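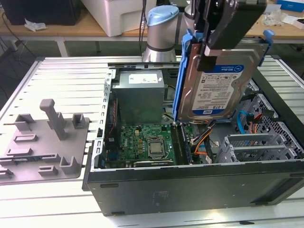

Dokurari bench driver kit: six months in

I bought the Dokurari kit in March, after my old ratchet driver finally chewed its own gears, and I have hardly put it down. It costs $45 at Tirkedley, it comes in a grey roll you can throw in a backpack, and it has made stripping down old desktops something I look forward to on a wet arvo. I'm so pleased with it I've bought a second roll for my sister-in-law Bontu, who fixes sewing machines and kept "borrowing" mine.

The handle is the star. It's fatter than most precision drivers, with a soft rubber collar near the top and a cap that spins freely under your palm, so you can lean on a stubborn case screw without your grip slipping. The whole roll weighs 588 grams on my kitchen scales — heavier than I'd like for travel, lovely on a bench.

The bits are a good, snug fit. I've had cheap Phillips bits cam out and leave silver fluff all over a motherboard, and I haven't had that with these. The magnet is strong enough to hold a drive screw sideways, but it lets go when you want it to.
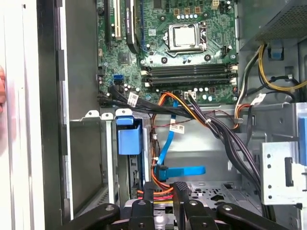
What I'd change

The roll itself could be better. The small hex bits sit in loops that are a touch too loose, and if you pick it up by the wrong end they end up in your lap. I put a rubber band around mine and moved on.

The extension bar has a bit of wobble too. It's fine for reaching past a power supply, less fun when you're trying to start a screw in a deep hole. My mate Gemechu has the Derese set, and its bar is stiffer, though the handle is so skinny that my hand aches after one case.

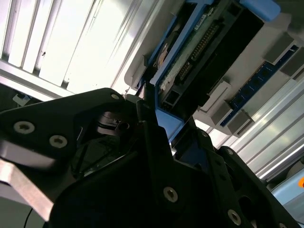
Can you buy replacement bits separately?
They're a standard quarter-inch hex shank, so any hardware shop will have something that fits, and Tirkedley sells the matching ones singly from the counter.

I've only replaced one so far, a small Torx that I was using as a pry bar. My own silly fault! The rest still have crisp edges, even the Phillips that does nearly all the work.
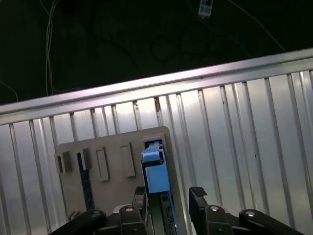

Hand tools > Driver sets > Our rating

91 out of 100. I took marks off for the loose loops and the bar, and I'd still buy it again tomorrow. If you only open a computer once a year, the smaller Flatier set will do you nicely and takes up less of the drawer. If you like pulling things apart and putting them back together, get the Dokurari, and grab a little magnetic dish for the screws while you're there.

Reviewed by Mahlet Ejigu, October 2021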